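Saturday, May 9, 2020

Trerkent workshop notebook, business support strand

Went back over the Grokamel pitch this morning, the one that says Trerkent should spend its grant money on a "maker quarter" at the old depot. I read it in December and didn't believe it. I've read it again and believe slightly less of it.

The headline is 500 new jobs. I can't find how they got there. Appendix B gives the floor space, then multiplies it by a jobs-per-unit rate taken from "comparable towns", and the comparable towns aren't listed. I wrote to ask which ones. The reply was a brochure.

Checked their business count against ours. They have 3143 active firms in the district, we have 2355. The gap looks like sole traders registered at home, plus a lot of shell addresses above the solicitors on Wiegand Street, where one door seems to be home to half the county. If you count those as employers waiting for premises then of course there's demand. I'd use our number and say so in a footnote.

Also the vacancy figures. Grokamel treats an empty unit as proof that the unit is the wrong sort. Could be. Could also be the rent, or the buses stopping before the late shift ends, or the roof. I've been in the one behind the tyre place and I'd put money on the roof.
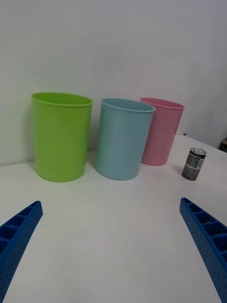

Would the firms already here move into the new quarter? Two said they would, both on condition that the first year is rent-free, and the rest of the replies were polite ways of saying they'd wait and see.

That worries me more than the jobs figure. Moving a joiner from one end of town to the other isn't growth, and it leaves another empty unit behind. The pitch counts movers as new. Page 2 of the summary, small print under the chart.

Flirkano keeps coming up as the success story. Fair enough, it does look busy now. But Flirkano had a rail link before it had a maker quarter, and the college was already there. I'd like to see the same chart starting a few years earlier. Asked for that too - see brochure, above.

Things I'd support without much arguing: fixing the depot access road, a plain list of empty units with honest rents on it, and somebody on the end of a phone who knows how the small grants work. Dull, cheap, and we'd know fairly soon if they were any use.

Nothing from the lockdown months should go in the baseline, by the way. The draft has April in it. Take it out or mark it, otherwise any recovery at all gets claimed by the project.

To do
Rerun the business count without the Wiegand Street addresses.
Ask again for the comparable towns, in writing, one line, no attachments.
Get a roof quote for the tyre place unit.
Check whether the rent-free year is in the costings. I couldn't see it.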